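Why Does Metal Feel So Cold?

By Solveig Lunde

Go and touch something metal in your kitchen, like a spoon or a wire rack. Then touch a wooden table. Brr! The metal feels much colder, right?

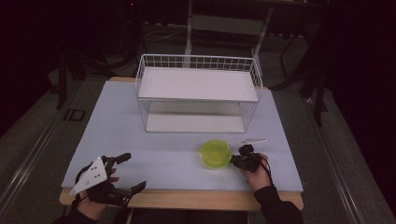

I was sure of it too when I was 8. But if they've both been sitting in the same room all night, they're the same temperature. I didn't believe my teacher one bit, so I went home and taped a thermometer to everything I could reach – even the cat's bowl.

So what's going on? Your hand is warmer than the room, and heat likes to move from warm things to cooler ones. Metal is a speedy heat mover (grown-ups call it a good conductor). It grabs the heat from your fingers and whisks it away. Wood is slow, so your fingers stay cozy.

Your skin can't read temperature like a thermometer does. It mostly notices how fast heat is leaving!

Try it with a coin and a wool sock tonight. Which one feels colder on your cheek?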